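Ticket 164 -- Sourdough starter stalls after feeding
Status: Resolved
Category: Bread and starters
Opened by: Ineke Dijkstra
Handled by: Hermenegildo Chávez, Dukuvness baking help desk
Opened: Oct 14, 2023

Problem as reported

Hello! I started a rye and white starter from the Savano beginner sheet and I've been loving every minute of it, but it has gone flat. For the first few days it doubled and smelled of yoghurt. Now it hardly moves, there's a thin grey liquid on top, and the smell is closer to nail varnish remover. I keep 100 g in a jar on the kitchen windowsill and feed it once a day with 5 g of flour and a splash of water. Should I throw it out and begin again?

Reply 1 (Hermenegildo)

Please don't throw it out! That smell is a hungry starter, and hungry starters come back beautifully. 5 g of flour for 100 g of starter is a tiny meal. I suspect the sheet meant five spoonfuls, and I've asked for the wording to be checked.

Try this for the next few feeds:
Stir the liquid back in, or pour it off if you like a milder loaf.
Keep 50 g of starter and discard the rest.
Add 50 g of flour and 50 g of water.
Mark the level on the jar with a rubber band.
Feed again in the evening.

Could you also tell me which flour you're using, and whether the windowsill gets cold at night?

Reply 2 (Ineke)

Flour is Ledesma strong white, with a spoonful of wholemeal rye when I remember. The windowsill is freezing after dark, now you mention it. I've moved the jar to the top of the fridge. Two feeds in and there are bubbles up the side -- small ones, but lots of them!

Reply 3 (Hermenegildo)

Bubbles are brilliant news. Make the rye a regular thing, a tablespoon in every feed, as it really does perk them up. Carry on with two feeds a day until it doubles between feeds three times running, then bake.

Reply 4 (Ineke)

It doubled! Then it doubled again, and the third time it pushed the lid up. I baked a loaf of just over 800 g in my old Firico casserole and the crust sang when it came out. The crumb is a bit tight near the bottom but I couldn't care less, it tasted wonderful. I'm feeding it every morning now and my neighbour has already asked for a jar.

Closing note

Cause: too little flour for the amount of starter, made worse by cold nights. Fixed with equal-weight feeds twice a day, some rye, and a warmer shelf. Beginner sheet to be corrected before the November printing.
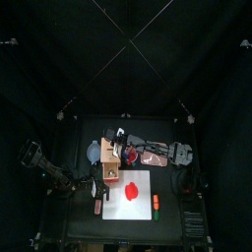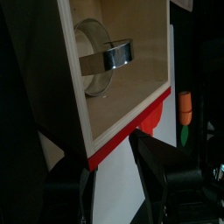

Follow-up question: Can I keep the starter in the fridge if I only bake at weekends?

Follow-up answer: Feed it, leave it out for an hour, then put it in the fridge with the lid resting loosely on top. Take it out the day before you bake and give it two feeds at room temperature. If it's slow to rise after the second, give it one more before you mix the dough.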